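Diary, January

Well level

Dipped the borehole at 6.40 before anyone else was using water. Static level 7 metres below the casing lip, same as the last reading. I had expected some recovery after the wet fortnight, but the clay above Lallby takes its time and the pump at the farm below has been running at night. Conductivity not taken. The probe needs a new cell and the replacement from Van Wyk has been on back order for a month.

Recorded the figure in the book and again in the spreadsheet, which now has 193 rows. Two of the early ones are certainly wrong (decimal point) and I have marked them and left them as they are. Correcting them from memory would be worse.

Checked the pressure vessel. Pre-charge had dropped below the setting on the label, so isolated the pump, drained down, pumped it back up and restarted. Cut-in and cut-out are now where they should be. The pump had been short-cycling and I should have caught it before Christmas. 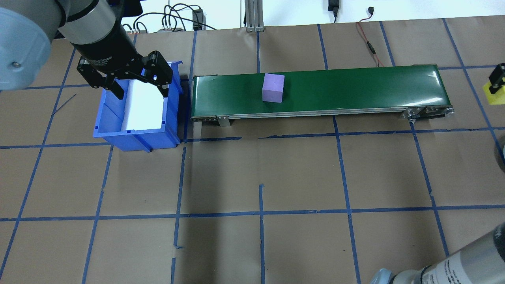 Filter housing

Opened the Kindeck housing after breakfast. The cartridge was brown for the first third of its length and almost clean below that, so the flow is still entering unevenly. Changed it. The O-ring had a flat on it and a nick opposite the flat. Fitted the spare, greased with silicone, and hand-tightened only. The last one was done up with the spanner and I suspect that is where the nick came from.

Iron is the likely cause of the colour. The test strip gave a reading between two blocks on the chart and I wrote down the higher one. A proper lab sample costs money but the strips are no use for tracking a trend, so I will send one off at the end of the month along with the coliform bottle. The bottle has to be at the lab within the day, and that means the early van.

Flow at the kitchen tap after the change: a 5 litre bucket filled noticeably faster than before. I did not time the before, so there is nothing to compare it with except impression. Must time it next time. 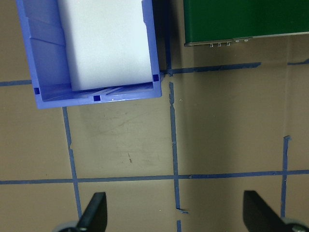
The outside tap is another matter. It drops to a dribble whenever the washing machine fills, and the filter made no difference to that. The branch was run in narrow pipe by whoever lived here before, with two elbows it does not need. I measured the run as far as the wall and then lost it under the concrete. If it goes straight to the shed it is 200 mm down at most, because the step would not allow any more. That is shallow for frost.

Lagging

Wrapped the exposed length by the pump house door with the Lellance foam, the split kind, and taped the joints. There was not enough for the riser. Used an old feed sack and string on that for tonight - it held last winter. The thermometer inside the pump house read above freezing all day with the door shut, so the lamp stayed off.

To do: order more lagging. Find out where the stopcock for the shed branch is, if it has one. Ring Van Wyk again about the cell. Write the date on the new cartridge, which I forgot, and the housing is closed up now.

Second dip at 9.15 in the evening, level down slightly and still falling when I left it. The farm pump was audible from the gate.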